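Pole grip gloves: worth it or just use chalk?

illari_spins
Joined September
Posts: 60

OK so I have the sweatiest hands in my whole beginner class and I finally caved and bought gloves. Black stretchy fabric on the back, shiny grippy stuff down the fingers with little wavy cutouts. I got them out on the table last night and spent way too long just admiring them!

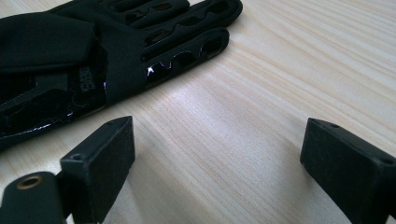
Anyway, my teacher Noreen Ó Néill is not a fan. She says I'll end up leaning on them and my grip will never get stronger. But I slid out of my fireman spin 4 times last class and I'm tired of bruises. Do any of you train in gloves full time? And how do you wash them without wrecking the shiny part?

grutel
Full time, three years, no regrets. Cool water, a drop of dish soap, lay them flat. Never the dryer — I killed a pair that way and the tacky bits went all cloudy.

Grumham
I'm with your teacher on this one. Gloves are fine for spins but you lose the feel of the pole, and anything where your hand has to turn is going to drag. Try liquid chalk first. It's cheap and you can still feel what you're doing.

grutel
@Grumham chalk does nothing for me, it turns to paste in one song. Some of us are just built damp lol

Grumham
Fair, but she's a beginner, she hasn't tried it yet

yao_upside_down
Kind of in the middle here. I wear mine for the first half of class and take them off for climbs. Also check the size, if there's any bunching at the palm you'll get blisters.

illari_spins
Good call Yao, the palm is pretty snug on me so I think I'm OK. Going to try half and half and pick up some chalk too. Washing by hand it is, thanks grutel!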